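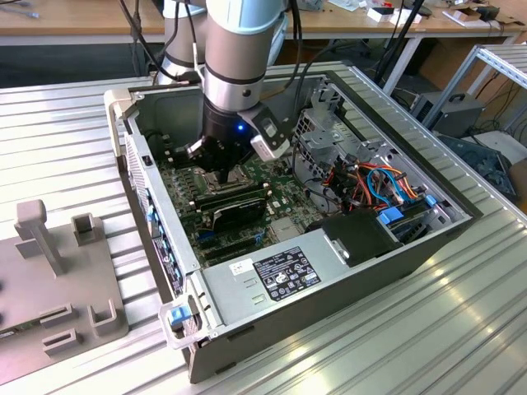
I have a soft spot for old office towers, and I've been meaning to write about them since January, when I brought home three from the Brutholm surplus sale and had to explain myself at dinner. They were built for people who had to fix things in a hurry. Almost everything you might want to grab is blue — the drive clips, the release tab by the handle — and once you've learned that, you can find your way around inside one with your coffee still in the other hand. The wires are another matter. Red, orange, yellow and black, all in one fat bundle next to the drive cage, and whichever one you want will be at the back of it.

My first of these came from a school that was clearing out a storage room, and I paid less for it than I did for the thermal paste I put in it. I took it apart on the kitchen floor over a weekend and laid every screw on a baking sheet (please use a baking sheet, the rim will save you) and I remember being surprised at how little there was to be scared of. You lay the case down on its side, you take the panel off, and there's the whole thing spread out like a little town. I still work that way. I know people who do everything with the tower standing up, and I've tried it, and I dropped a screw behind the motherboard both times.

Anyway, the processor. I've put this part off because it's the one that makes my palms sweat, even now.

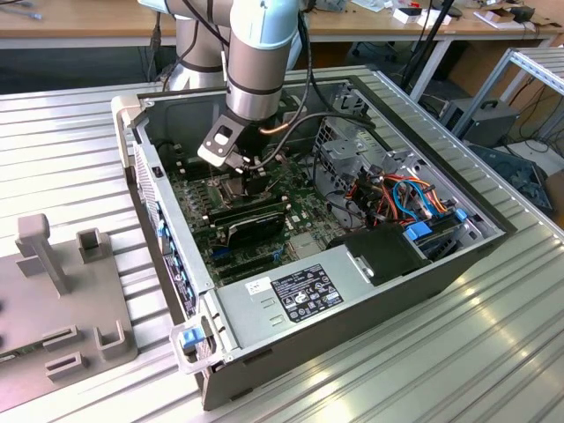
Memory I'll swap while talking on the phone. A graphics card goes in with a push and a click and you feel pretty good about yourself. But the socket I treat like an egg. I turn the radio off, I clear away the mug, and I work by daylight if I can get it, which in our house means before 10 in the morning on the east side of the table. I use the little Mastby lamp as well, the one with the bendy neck, and I tip it low so the light comes in sideways. If there's a pin out of line, sideways light will find it long before your eyes would otherwise.

Then the lever comes up, the bracket opens, and I keep my fingers out of there. I don't wipe it, I don't blow on it. The new chip stays in its plastic until the very last second. I look for the small mark on the corner, I look again, and I let the chip down straight, holding it by the edges. It should just sit there. If it doesn't, pick it straight up and begin again — please don't slide it around to help it along. The lever takes more of a push on the way back down than seems polite, and I've never gotten used to that.

I wrote a shorter version of all this on the Bredesus board a while back, and I got some lovely answers, and one that has changed how I do things.
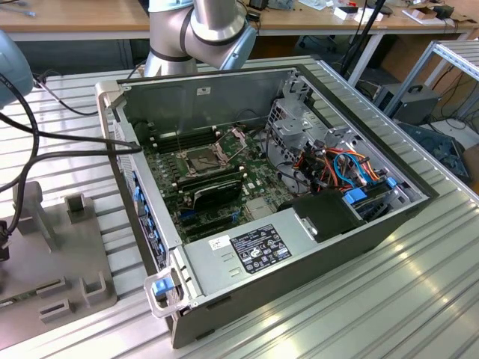
Sille Zoëga wrote that she never leaves a socket open while she goes looking for something, even for a minute, and that she keeps the plastic covers from every board she's ever owned in a jam jar for that very purpose. I had been throwing mine out! So now I have a jar too, with 8 covers in it so far, and Hafþór Vestergaard has promised me a few more out of his parts drawer when he gets around to it.

Next up is the dust in the power supply vents, and after that I want to try the Grgić cable ties I was given for my birthday on that bundle of wires.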